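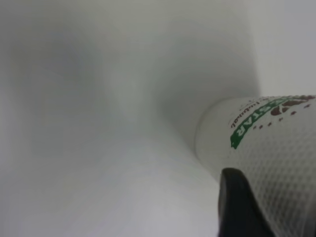 The open day at Bemik ran from ten to four, and by ten past ten I had already signed a form saying I would not put my hand anywhere. I was there for my brother-in-law, who had a ticket and a bad back. The invitation promised "a morning among the machines of tomorrow," and tomorrow, as far as I could see from the third row, was a paper cup lying on its side, white, with a green band and some brown coffee-bean shapes on it, and a black finger resting against it. We saw this on the big screen, from the robot's own point of view. The printing was upside down, and a man behind me tilted his head to read it and left it tilted for most of the morning.

"Rastero is going to stand the cup up," said the woman with the microphone. She had a headset as well, so we heard everything twice.

We waited for Rastero to stand the cup up.

I should say that I have stood up a great many cups. I ran the canteen at Enholm for 16 years and at no point did anyone set out chairs. So I may not have been the right audience, but I leaned forward with the rest. There is something about a finger that close to a thing. You want to help it. The child next to me kept saying "now," very quietly, and each time I believed her.

"It's thinking," said the microphone woman.

"About what?" said the child.

This was not on the program. The woman looked at a young man with a laptop, who looked at the laptop. He told us that Rastero had practiced this 1,304 times. The child asked how many times it had worked. He said that was a great question, and a few of the grown-ups wrote something down.

Then there was a bang – only a door, somewhere at the back – and we all jumped, all of us but Rastero, who had presumably signed a better form.

At eleven they gave us a break. Coffee came from an urn on a long table, and it came in china, with saucers, which struck me as a wise precaution. I held mine by the handle. A man in a Bemik fleece asked what I thought so far, and I said it was very smooth. He seemed pleased. He told me the arm cost less than I would imagine, and I imagined 2,000 dollars, and from his face when I said so I gathered he had meant a different sort of imagining.

When we sat down again the cup was upright. It stood there on the screen as if it had never been anything else. The microphone woman said, "And there we are," and people clapped, the tilted man loudest.

"Who did it?" said the child.

The young man closed his laptop halfway. Somebody in the front row asked about parking.

I told my brother-in-law it had gone well. He wanted to know if they had let anyone shake hands with it, and I said no, there had been a form.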